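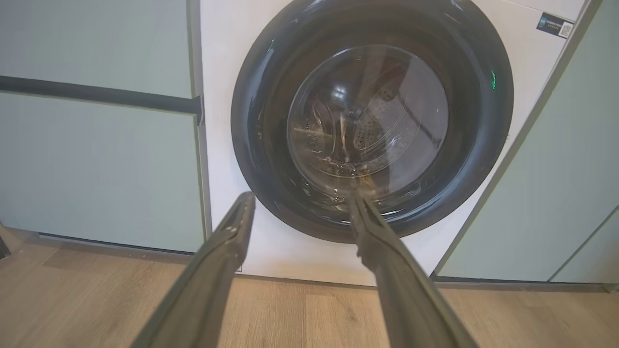 Front-loading washing machine with round glass door, fitted between green cabinets.

Front loader (also front-loading washer, in older shop lists "porthole machine"). Type of washing machine with the door at the front and a drum that turns on a horizontal axis. Usual type in European homes. Compare top loader, twin tub.

Drum
Stainless steel in most. Wall is perforated so water can pass in and out. Paddles (also lifters) stick up inside, carry the washing to the top, then it drops back into the water. This does most of the cleaning. Uses less water than a top loader, wash times longer.

Door
Round, glass bowl set in a ring. The bowl bulges inwards and keeps clothes off the rubber seal. Locks during the wash. Seal needs wiping, esp. the bottom fold where fluff and coins colect. Leave door ajar between washes or it smells.

Placing
Kitchen, bathroom or utility room. Often put in a gap in the units, under the worktop. Floor should be level and firm; on wooden boards the spin can be felt thoughout the room. Transit bolts must come out before first use.

In Prundivby the shared wash house changed over to front loaders under Kerstin Hollmann, 3 machines at first. See also: Spin dryer, Wash house, Laundry [needs source]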